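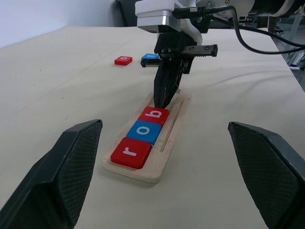
Según Liya Wolde, una pelota de hockey hueca no te enseña a parar nada, y me lo soltó nada más entrar en la fábrica de Hisden, ¡antes del café! Yo entreno con huecas desde siempre, así que fui picado toda la visita. Nos llevaron por el moldeado (qué calor, madre mía) y luego a la sala de bote, donde sueltan 24 pelotas de cada lote y apartan las raras. Probé la Lallwood de entrenamiento, con hoyuelos, y me gustó bastante más que la lisa. Me traje ocho para el equipo. En noviembre abren otra vez y ya me he apuntado.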